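Singers wanted in Prulton (yes, even you)

I'm Iddrisu and I run a little evening choir that desperately needs more low voices. We've got 13 sopranos and hardly a bass between them, bless them! No auditions and no sight-reading, and if you've only ever sung in the car that's fine by me.

We do folk songs mostly, plus a bit of gospel when Jarosław Sowa is on the piano and feeling lively.

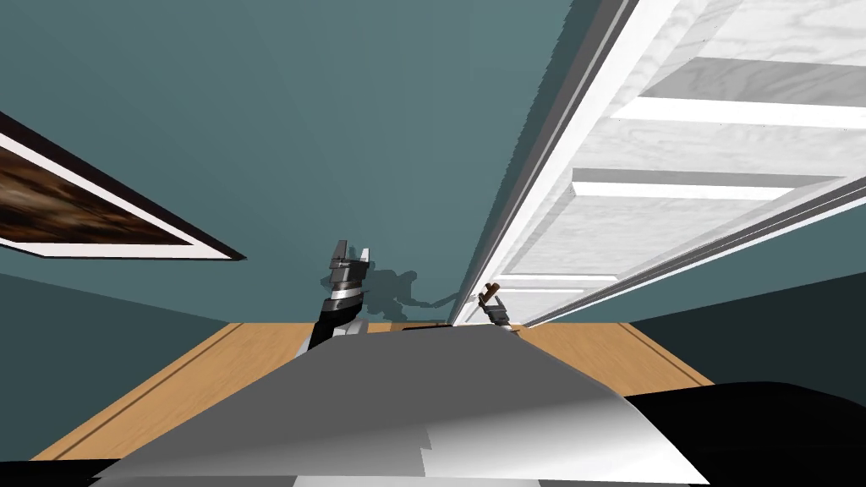 Rehearsals start at 8 and we finish when the biscuits run out, so bring some if you want a long one. I'd love people who can come most weeks until April, when we sing at the Waniritz spring fair (outdoors, so pack a coat). It's free to join, though I do ask you to print your own music.

Fancy it? Drop me a line through the contact page before Nov 13, 2019 and tell me what you like singing. Beginners very welcome, tenors hugged on arrival.

Iddrisu Frimpong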